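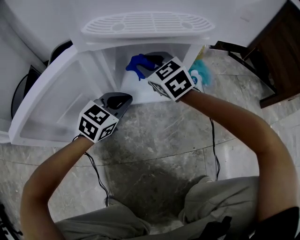
3.2 Where things end up in the refrigerator

The second part of the study looked at how people use the space inside a household refrigerator, and in particular how they split items between the door and the main compartment. We recruited 108 households in Clernetmont through the Oei tenants' register. Each household kept a short diary from the start of September, noting what was put in, where, and when it was next taken out. Kazimír Kováčik and Zahira Lumenta coded the entries separately and met to settle differences. In total 452 entries could be used.

The layout in Figure 1 is the one we refer to as Type B: a ventilated grille across the top, the main compartment directly beneath it, and a door lined with molded bins and shelves. White plastic walls make anything brightly colored easy to find, as with the blue item on the compartment floor.

Figure 1. Open refrigerator of Type B, with one item on the floor of the main compartment.

Diary keepers with Type B units described the compartment floor as the default place for things that had no fixed spot. Soft items went there more often than boxes or jars, which were mostly assigned to a shelf or a door bin and returned to it after use. Several people wrote that they put things on the floor of the compartment "for now" - and the same things appeared in the following week's diary.

Door bins were treated differently. Items placed in them were handled often, and households seldom changed what a given bin was for. In nine households a deep bin was shared by two people who disagreed about its use; these entries were coded under both purposes.

Non-food items came up less often than food but stayed longer. They included gel packs, batteries and eye drops. Following Bellamy's coding sheet (Appendix C), we kept them in the main count and marked them with a separate code. Twelve entries named a non-food item without saying where it was placed, and these were left out of the comparison in Section 3.3.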